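Thread on rounding in utility bills, because the Uibo water notice went out this week and I keep getting the same question.

1/ The meter reads in whole gallons. The bill is in units of 1,000 gallons. Something has to happen to the remainder, and the rate sheet does not say what.

2/ Uibo truncates. If you used 1,735 gallons, you are billed for one unit and the other 735 stay on the meter until the next read. You pay for them later – no water is lost or given away.

3/ Jusgate rounds to nearest. Same usage, two units. Their next bill has to start from the rounded figure or the customer pays twice for the difference. Reet Šimkus checked her old statements and theirs does start there.

4/ Truncation matters when rates change between reads. Carried gallons get the new price. With tiered rates, they can also land in a higher tier.

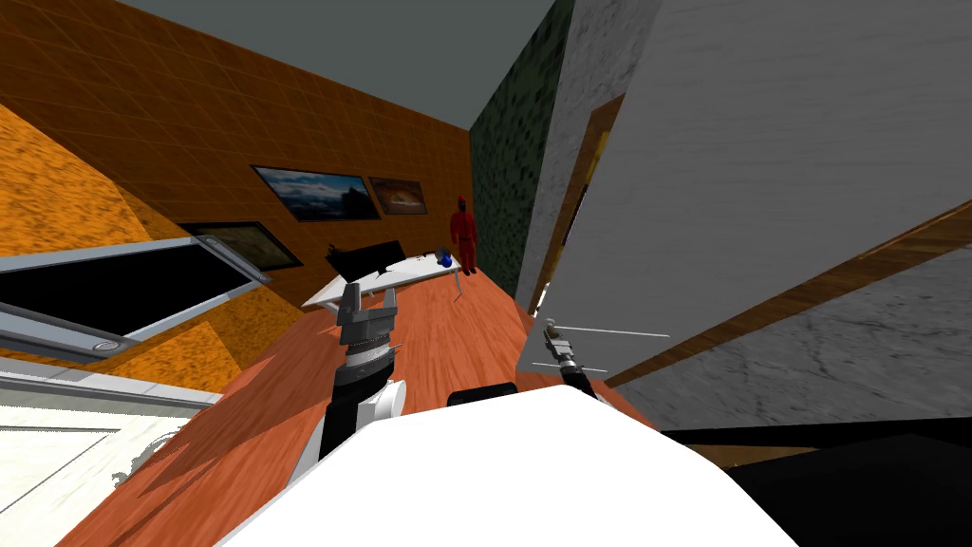 Simulated room, tilted view. White desk past the left gripper.

5/ Billing periods are a separate problem. A read that slips by 6 days puts more use in one period and less in the next. Tier limits should be prorated by days. Uibo does this. Jusgate does it only for first and final bills.

6/ To check your own: take the current read, drop the last three digits, do the same with the previous read, subtract. If the result matches the billed units, your utility truncates.

7/ Constanza Vergara asks about sewer charges. Those follow the billed water units in both towns, so any rounding carries straight over.

8/ Correction to 3: the final bill at Jusgate uses the exact read. Thanks to Retno Ngau for the scan.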